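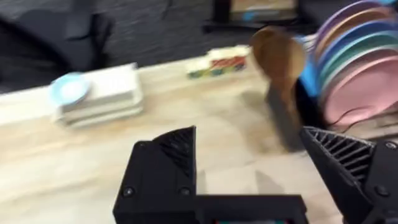 The wooden spoon and what it stands next to

Most kitchen advice treats the wooden spoon as a consumable. It costs little, it darkens, it is thrown out. Examined as a working part, it deserves more attention, and so does the surface it spends its idle hours on.

A light wooden tabletop and a wooden spoon are the same class of material and fail in the same ways. Both take up water fastest at the end grain. On a table that means the short edges; on a spoon it means the lip of the bowl, the butt of the handle and the inside of any hole drilled for hanging. Water entering there swells the fibres, which shrink again on drying, and after enough cycles a fine crack opens along the grain. A crack that can be felt with a fingernail will hold food residue. At that point the spoon should be retired to stirring paint.

The remedy is routine. Wash by hand, wipe at once, and store where air reaches the whole length. A spoon kept upright with the bowl at the top dries well, provided the handle is not sitting in a puddle at the bottom of a jar. The jar should be emptied and wiped each time the spoons come out of it.

Crockery needs a different rule. White rectangular trays stack tightly, and a tight stack is a closed one: moisture held between two rims has nowhere to go. Trays should be dried with a cloth before they are stacked. A small round plate left on top of rectangular ones is harmless on a table and a nuisance in a cupboard, where it slides. Like shapes go together, heaviest at the bottom.

Oiling

Food-grade mineral oil is the usual choice for spoons. It does not go rancid and it does not cure, so it must be renewed. Linseed and tung oils cure to a harder finish but need days to do it. I tested three finishes over one autumn, beginning in September: a plain mineral oil, the Zurkolico board wax and a hard oil sold by Grosis. Each spoon was washed 100 times in warm water with ordinary washing-up liquid and wiped dry.

The mineral oil spoon looked dull after 19 washes and had to be oiled again. The Zurkolico wax lasted longer but left a faint drag on the handle that I did not care for. The Grosis oil outlasted both. It also took 3 days to lose its smell, and until then the spoon was of no use in anything delicate. For a spoon in daily use I would still choose the mineral oil — it goes on in a minute and is ready by the next morning.

The rack and the stand

Cups and spoons compete for the same bit of worktop. A wire rack suits plates and bowls, which lean against the bars. Cups do less well. Laid on its side, a cup drains only as far as its lower wall allows, and a curved rim will keep a bead of water for hours. A stand with pegs corrects this, as the cup hangs by its handle and tilts under its own weight. The drawback is balance. Load the pegs in opposite pairs, and keep the base back from the edge of the worktop.

Wire should be checked where the bars meet. The coating is thinnest at the welds, and a rust spot there will mark a pale cup and stain a wooden surface through any gap in the drip tray. The tray itself wants tipping out daily.

The spoon should go in neither. Between bars it lies against wet metal, and on a peg it blocks a cup. If it has a hole in the handle, a hook on the wall is the correct place; failing that, a folded cloth, turned over once.
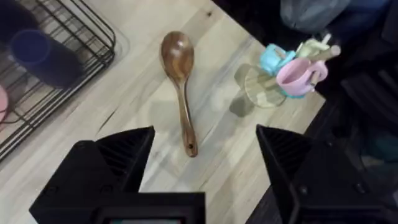

Tumelo Mnguni disagrees about the hook. A spoon hung by the handle, in Mnguni's view, drains towards the bowl, and the lip is the end grain that matters most; laid flat on a slatted shelf it dries evenly and the wood stays straight. Mnguni also considers the wash test too gentle, as no spoon in it was left standing in a hot sauce.

The second objection is fair and I have no figures to set against it. On the first, a spoon that has been wiped properly carries too little water for the direction of draining to matter much. Those who do not wipe should use the slatted shelf.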